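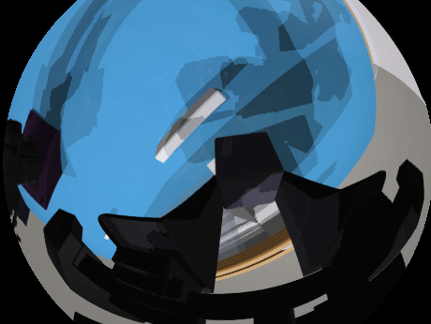
Simulated view of a long bar lying on a blue tabletop.

Game Design 232: Camera and Inventory
Notes for session 10, posted 05/04/2023

Okay, so last time we ran out of clock halfway through inventories and I promised to write the rest up. Grab your copy of the Levwood build (the one with the fishing village, not the old one with the broken doors!) and play along while you read.

Start a new save and walk to the harbor shop. You get a bag with 10 slots. Go fishing for a bit and watch how fast it fills up. I always have to throw something away before I reach the bridge, and I always pick the wrong thing. I love that! A small bag makes you look at every item and ask if you want it, and it sends you back to town, where the shops and the side quests live.

Now open the Urnbridge demo. Same kind of game, but the bag holds 200 items. I never drop anything in Urnbridge, and I also never remember what I've got. Last October I finished the whole demo with a key in my bag that I'd picked up in the first room (it opened a shortcut, I'm still a bit mad). The list scrolls forever and the only sorting option is "newest first."

So which one is better? I go back and forth. Crafting games need a lot of room, and a tiny bag in a game with that many kinds of wood and stone would drive me up the wall. Short adventure games can get away with much less. Look at what the player does most often, then look at how many button presses that takes. In Levwood, eating a fish takes 2 presses. In Urnbridge I gave up and just let my character go hungry.

A word on stacking, which came up in the chat. If three apples take one slot, players hoard apples. If they take three slots, players eat apples. Neither is a bug, but you should decide it on purpose and put it in your design doc, with the stack limit written next to the item name.

For next time:
Sketch a bag screen for your own project, on paper please.
Write down your slot count and your stack limits.
Play the first chapter of Harasym up to the ferry and note every time you open the bag.

Bring the sketch with you, messy is fine. We'll swap them around the room and then get into shops and prices.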